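Viltmont lab passes 1,200 recordings in produce sorting project

VILTMONT. A small team working out of the old Grivside packing building has recorded 1,206 examples of a robot arm picking up and moving pieces of produce, and plans to keep going through July before it trains the next version of its software.

The project, called Najjar, is run by Zendus, a company that builds sorting equipment for regional food distributors. Its current machines handle boxes and sealed bags. Najjar is meant to find out whether an arm can learn to handle single items of different shapes from watching people do it first.

Each example is one short run. An operator guides the arm through a task using a pair of hand controls, and the computer stores the arm's movements together with video from a small camera at the wrist. If the operator drops the item or runs into the table, the run is marked and stored separately.

"You want the same job done a lot of times, but never quite the same way," said Leen Mansour, who leads data collection at Zendus. "If the item always starts in one spot, the software learns the spot. We found that out with the first batch."

That first batch was 600 runs, recorded over the winter with two operators. In tests, the trained arm did well when items were set down near the middle of the table and poorly when they were moved a hand's width to either side. The team kept the recordings but changed how it sets up the table.

Items are now moved and turned between runs. Tape is laid on the work surface in some sessions and pulled up in others, so that the software does not come to depend on a bare table. Pairs of items are placed close together, then farther apart, and operators are told which one to pick up only after both are in place.

The long items have been the hardest. An eggplant can be gripped well across the middle and badly near either end, and operators differ in where they like to take hold of it. Round items give them less trouble, though a grip that closes too high will push a peach away across the table.

Munther Dabbas, one of four operators on the project, said it took him most of a week to get comfortable with the controls.

"At first you go slow, and then all your runs are slow, and then the robot is slow," he said. "Leen played some of mine back and I could see it. I was stopping above everything before I went down."

Dabbas has since recorded 91 runs in a single day, the most of anyone on the team. Mansour said she does not set daily targets and would rather see operators take breaks, as tired hands show up in the recordings.

Every run is reviewed before it goes into the training set. A reviewer watches the wrist video, checks that the written instruction matches what was done, and trims off any long pause at the start. Runs in which the item leaves the camera's view too early are looked at a second time. Counting the marked runs, the arm has gone through the task 1,281 times since the project began.

The next step is a side-by-side test. Zendus will train one version of the software on the early recordings alone and another on the full set, then run both on the same table with items in positions that neither has been trained on. Mansour said the results will decide whether the company adds a second arm at Grivside or spends more time on the first.

She said no customer has been promised the system. Sorting lines at the company's existing sites will go on using the current machines, and the staff who place loose items by hand will continue to do so.

The eggplant and peach sessions are part of the newest group of recordings. A view from the wrist camera during one of them shows the purple eggplant with its rounded tip close to a strip of blue tape, near the place where two strips cross, and the top of the peach to its right. 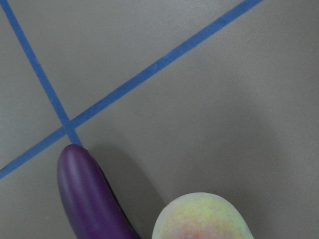
Open hours at Grivside

Zendus will open the Grivside work area to visitors on Sunday from 1 p.m. to 4 p.m. Operators will record runs during the visit, and adults may try the hand controls for a few minutes each. Runs made by visitors will not be saved. Parking is on the north side of the building. Entry is free, and no sign-up is needed for groups smaller than eight.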